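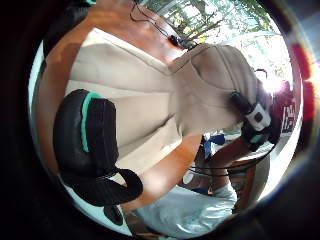 Print this page
E-mail this page

Thursday Mending Table at Fadstead

We've had a cracking March at the mending table, and I wanted to get the gallery up while it's all fresh in my mind! If you've never been, we meet on Thursday evenings in the back room at Fadstead, put the big kettle on and work through whatever turns up in people's bags. Shirts with no elbows, cushion covers, curtains that the cat has been up. Some of us sew beautifully and some of us (me) are still learning to finish off a seam without swearing at it.

We're lucky to have the room until half past nine now, so there's time for a proper go at something, and you can leave a half-done job in the cupboard as long as your name is on it. Please do put your name on it. There's a very nice grey cardigan in there that has been waiting for its owner since before Christmas.

Captions are below, with a bit extra about what we've been up to.

Sleeves and soft folds
Lots of cream and beige going on in this one, and I love how the light catches the creases. Plain, loose tops like this are a joy to wear and a joy to mend as well, with plenty of room to get your hand inside. Pale blue and beige together is a lovely pairing too, and I'm now hunting for fabric in exactly those shades for a quilt back.

While we're on beige: matching thread is harder than you'd think. Gaetano Leone brought in his tin of Skasum cottons and we held reel after reel up to the window before settling on 2675, which vanishes into a warm cream. For anything a touch greyer, try 2966. I've written both numbers inside the lid of the club box so we don't have to do it all again.

Gaetano is also running the darning corner for the rest of the term. He learned on wool socks and will have a go at anything, though he'd like it washed first, thank you!

Next up is patching, using the bag of Numum offcuts that Mrs Tănase kindly passed on to us. There are some gorgeous blues in there. Bring something with a hole in it, a pair of sharp scissors if you have them, and your own mug. We have 22 hooks in the hall for coats and only 2 decent teaspoons, so a spare spoon would be very welcome.

Print this page
E-mail this page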